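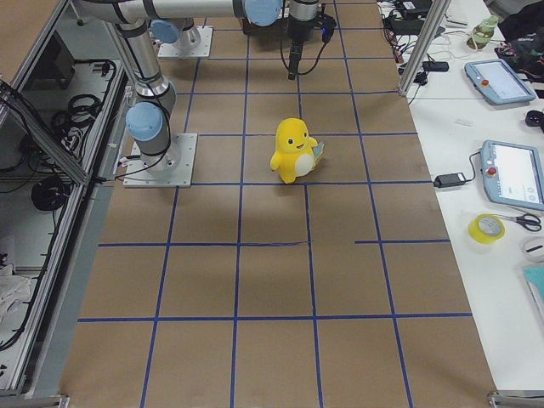
Brown paper and blue tape: a gridded bench top with a plush toy standing in one of the cells.

Covering and marking out a bench with paper and tape

A paper cover is the cheapest way to protect a work surface, and a taped grid on top of it gives everything a place. We use the same method for sorting small parts, laying out craft kits, photographing items for sale and sorting the kids' toys before a clean-out. It costs very little and comes up in one piece when you're finished.

What you need

A roll of plain brown kraft paper, the heavier the better
Blue painter's tape
A long straightedge or a chalk line
A tape measure and a soft pencil
A sharp utility knife
A dry cloth

Ordinary masking tape will do for a day. After a week or so on a warm bench it tends to leave gum behind, and you'll be at it with eucalyptus oil. Painter's tape costs more and peels cleaner. Blue shows up well on brown, too. Cream tape gets lost under a fluoro tube.

Laying the paper

Wipe the bench and let it dry fully. Any grit left behind will print through as a bump, and a pencil will find it later. Cut the paper a good hand's width longer than the bench and roll it back against its own curl, then leave it flat overnight under a few books.

Tape down one short end first. Smooth towards the other end with the cloth, keeping a light pull on the paper, and tape that end. Do the long sides last, working from the middle out to the corners.

If the bench has a metal edge or rail, stop the paper just short of it. Paper folded over a rail tears at the first lean.

Some creasing is normal, and the middle of the sheet usually cops the worst of it. Small creases don't matter for sorting. For drawing or cutting out, lift one end, pull it flat and tape it again. Don't iron it on the bench. A light iron on a towel is fine before the paper goes down.

Marking the grid

Decide on the cell size by the largest thing that has to sit in one. A soft toy needs much more room than a jar of screws, and it's annoying to have things straddling the lines. Add three fingers of clearance so you can pick things up without knocking the neighbours.

Mark both long edges in pencil at the same intervals and join the marks with the straightedge. Run the long strips of tape first, the full length of the bench, then put the cross strips over them. Long strips laid last tend to wander, as they have to ride over every join.

Don't stretch the tape. Stretched tape creeps back and puckers the paper. Hold it just above the surface, line up the far end, lower it and press it down with a thumb.

A gap in a cross line can be left alone if the cells still read clearly. To fix it, lay a fresh piece right over the gap and trim it square. Butting a small patch into the hole never stays put.

Using it for a toy sort

Give each cell a job before you tip anything out. Ours are usually keep, wash, mend, op shop and pieces missing. Write the labels on tape and not on the paper, then the same sheet can be used again for something else.

Plush toys take up the most space and gather the most dust. Stand each one up in its cell, and check the seams and the eyes while it's in your hand. Any card or tag that belongs with the toy should stay with it until you've read the washing instructions. White and pale patches show the grime first, so judge by those.

Light-coloured toys show up nicely against brown paper if you're taking photos to sell them. A soft shadow under the toy is fine. For a hard one, move the lamp back or hang a sheet of baking paper well clear of the bulb.

Taking it up again

Peel the tape slowly, folded back low over itself. If it grabs, warm it with a hair dryer on low. Paper with a bit of life left can be turned over and used on the other side. After that it's good under mulch, with all the tape pulled off first.

The grid also works on a dining table, but test the tape underneath somewhere before you put it near a waxed or French-polished finish.

© 2022 Verkano Home & Shed Tips | Contact us | Back to top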